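Oficinas > Cozinha de mesa > Perguntas frequentes

Fundo de tecido, letras e mesa de cozinha: perguntas frequentes

Tempo de leitura: 7 min

Desde que publicamos o primeiro guia de fundos de tecido no site da Mamach, em agosto, a caixa de mensagens não parou mais, e que alegria! Tem gente montando cantinho para aula de culinária, para feira de escola, para filmar receita de arroz na sala de casa. Juntamos aqui as dúvidas que mais se repetem, com as respostas que damos por e-mail, só que um pouco mais arrumadas.

Que tecido preto eu compro?

O mais fosco que você encontrar. Oxford, brim leve, feltro e malha grossa servem, cada um com seu jeito. O oxford é barato e fácil de achar em largura boa, mas marca dobra que é uma coisa. O feltro quase não brilha e segura bem as letras, só que junta fiapo e pelo de gato (o nosso rolo adesivo trabalha muito). Cetim, nem pensar: qualquer lâmpada vira uma mancha branca no meio do pano. Antes de levar metros e metros, peça um retalho na loja, pendure em casa e olhe à noite, com a luz acesa.

Quanto tecido preciso para fechar os três lados?

Meça a mesa com tudo em volta, e não só o tampo. O pano do fundo tem de passar da mesa dos dois lados, e os laterais precisam chegar até onde você quer que o olhar pare. Nós gostamos de três panos separados em vez de um só contínuo. Fica mais fácil de lavar, de guardar e de abrir um lado quando alguém precisa passar com uma panela na mão! Deixe também uma sobra em cima para dobrar sobre o cabo ou prender no clipe.

Dá para pendurar sem furar a parede?

Dá, e é como fazemos quase sempre. Um cabo de aço fino ou um varão de pressão perto do teto resolve em cômodo pequeno. Em sala grande, o melhor são dois tripés com uma barra no meio. Temos usado a barra Findier, que estica bastante e não empena com tecido médio. Com feltro grosso ela cede um pouquinho no centro, então colocamos um terceiro apoio. Se a barra ficar em cima de uma mesa onde se cozinha, ponha peso no pé dos tripés. Saco de areia, galão de água, o que tiver.

Quantos clipes, e de que tipo?

Depende do peso do pano. Preferimos clipes pequenos e escuros, com mola forte, postos em intervalos parecidos. Comece pelas duas pontas, depois o do meio, depois os que faltam, sempre puxando o pano de leve. Se aparecer uma "barriga" entre dois clipes, é ali que falta mais um. Os de argola correm no cabo e são ótimos para quem abre e fecha o cantinho toda hora.

Preciso passar o tecido? Fica feio com vinco?

Vinco fundo aparece, sim, principalmente com luz vindo de lado. Mas não precisa enlouquecer. Vaporizador com o pano já pendurado, de cima para baixo, e deixe descansar de um dia para o outro. Em oficina movimentada ninguém vai reparar numa ruga — a gente mesmo já desistiu de ter pano liso em dia de aula. E guarde enrolado num tubo de papelão, que é meio caminho andado para a próxima vez.

Letras de EVA, espuma ou papel?

Espuma e EVA, sem dúvida nenhuma, quando o pano é preto. A letra tem corpo, a cor salta, e ela não enruga junto com o tecido. Papel colorido é bom para teste. Aliás, recomendamos muito o teste: imprima as palavras, recorte sem capricho, prenda com alfinete e vá para o outro lado da sala. Quase todo mundo descobre que precisa de letras maiores. Na segunda versão do nosso mural da oficina de grãos, fomos para letras de 43 centímetros na linha de baixo e ficou uma festa.

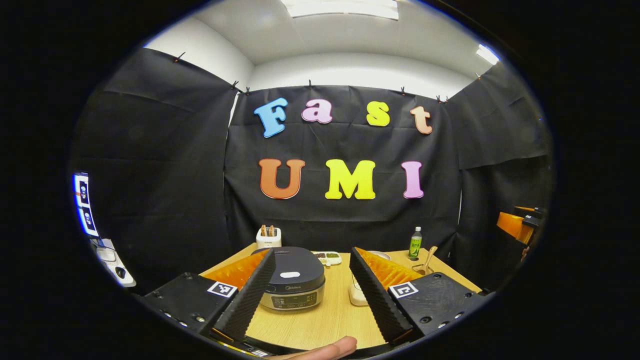
Outra coisa que ajuda bastante é escolher um alfabeto arredondado e gordinho. Letra fina de espuma entorta, rasga na hora de tirar e some quando a pessoa está longe. Se você recorta em casa, faça o contorno com caneta prateada no avesso e corte com estilete novo, em duas passadas leves. As curvas do "a" e do "s" dão trabalho. Respire, gire a espuma em vez de girar a mão, e guarde as sobras para consertos.

Posso misturar maiúsculas e minúsculas?

Pode e deve, se combinar com o clima do lugar. Uma palavra em cima com minúsculas e outra embaixo toda em maiúsculas dá um ritmo gostoso de ler. Só cuide do espaço entre as linhas, por causa das letras que têm perna, como o "g" e o "p". Deixar as letras um pouco desencontradas na altura também funciona, desde que pareça de propósito: sobe uma, desce outra, e pronto.

Que cores aparecem melhor no preto?

Amarelo, laranja, rosa e azul-claro são campeões. Tons pastel também rendem mais do que se imagina. Roxo escuro, marinho e verde-garrafa desaparecem, infelizmente (uma pena, adoramos verde-garrafa). Se for usar várias cores, espalhe as mais fortes para que não fiquem todas do mesmo lado. E não há problema algum em repetir cor na linha de cima e na de baixo.

Como prendo as letras sem estragar o tecido?

Para letra leve, alfinete de costura entrando de lado na espuma. Para letra pesada, velcro: o lado áspero colado na letra e, no feltro, muitas vezes nem precisa do lado macio. Em oxford precisa, e é melhor costurar do que colar. Cola quente direto no pano, só se você tiver certeza de que aquele fundo será daquela frase para sempre. Para alinhar, estique um barbante claro na horizontal, apoie as letras nele e tire o barbante no final. Com criança pequena por perto, troque os alfinetes por velcro.

Como arrumo as coisas em cima da mesa?

Essa é a nossa parte preferida! Comece pelo item maior. Se a aula é de arroz, a panela elétrica vai primeiro, num lugar onde a tampa abra inteira sem encostar no pano. Depois entram as tigelas, os medidores, a colher. Deixe um corredor livre na frente, da largura dos dois antebraços, para quem vai trabalhar ali. Mesa bonita e apertada cansa em dez minutos.

Tampo de cor clara combina muito com o fundo preto, e as louças de cor ganham outra vida em cima dele. Quem só tem mesa escura pode usar uma toalha lisa ou uma tábua grande. Estampa miúda nós evitamos, porque os utensílios se perdem nela.

Que altura de mesa vocês recomendam?

Para aula sentada, a mesa comum de jantar, perto dos 70 centímetros, é confortável e deixa as letras bem livres acima dos utensílios. Para trabalhar em pé, calços firmes nos pés da mesa ou uma bancada de verdade. A linha Inard que usamos nas oficinas tem pé regulável e aguentou muita mudança de sala. Mexeu na altura da mesa? Confira as letras também, para a panela não tampar a linha de baixo.

Panela elétrica perto de tecido é seguro?

Com distância, sim. Seguimos sempre o manual do aparelho e afastamos a mesa do fundo o bastante para uma pessoa passar. A saída de vapor fica virada para a frente ou para o lado aberto, nunca para o pano. O fio desce por trás da mesa e vai preso com fita no chão. Fogareiro, vela e maçarico ficam de fora do cantinho com tecido, e nisso não fazemos exceção. Se a ideia é só demonstrar a organização da mesa, deixe tudo fora da tomada e fique tranquilo.

O preto não deixa tudo triste e escuro?

Essa pergunta chega toda semana, e entendemos o receio. Com teto e paredes brancos em volta, a luz se espalha bem e a mesa continua clara. O pano segura a bagunça visual do resto da sala, e as cores pulam para a frente. Se ainda assim ficar pesado, abra mais os panos laterais ou traga uma luminária de lado. Pano cinza-médio é uma alternativa simpática, mas as letras perdem um pouco da graça.

Como lavo o tecido e limpo as letras?

Pano na máquina, ciclo suave, água fria, sem amaciante no caso do velcro costurado. Seque à sombra. As letras pedem pano úmido com uma gota de detergente. Marca de gordura em espuma clara sai melhor no mesmo dia; depois de uma semana, só com sorte. Para guardar, uma caixa rasa com folhas de papel entre as camadas. Nada de empilhar coisa em cima, que a espuma marca.

Quanto custa montar um cantinho desses?

Varia demais de cidade para cidade. O nosso mais recente, com três panos de oxford, clipes e espuma para duas palavras, saiu por cerca de R$ 117, já tendo a mesa e a barra. Dá para baixar bastante com retalhos. O molde de letras gordinhas é gratuito na nossa página e já passou de 3.247 downloads, o que nos deixou pulando de contentes.

Vocês têm molde com acentos e letras de outros idiomas?

Temos til, cedilha e todos os acentos do português. O pacote mais novo ganhou também o "Æ", que desenhamos para o mural da padaria Sæther e ficou tão charmoso que resolvemos incluir para todo mundo. Números estão em teste, com um "8" que insiste em parecer um boneco de neve.

Posso mandar foto do meu?

Por favor, mande! Use o formulário de contato e conte qual tecido escolheu e como prendeu as letras. Respondemos tudo, às vezes com alguns dias de demora em época de oficina. Dúvidas sobre mesa muito pequena ou teto baixo também podem vir por lá, com as medidas do cômodo.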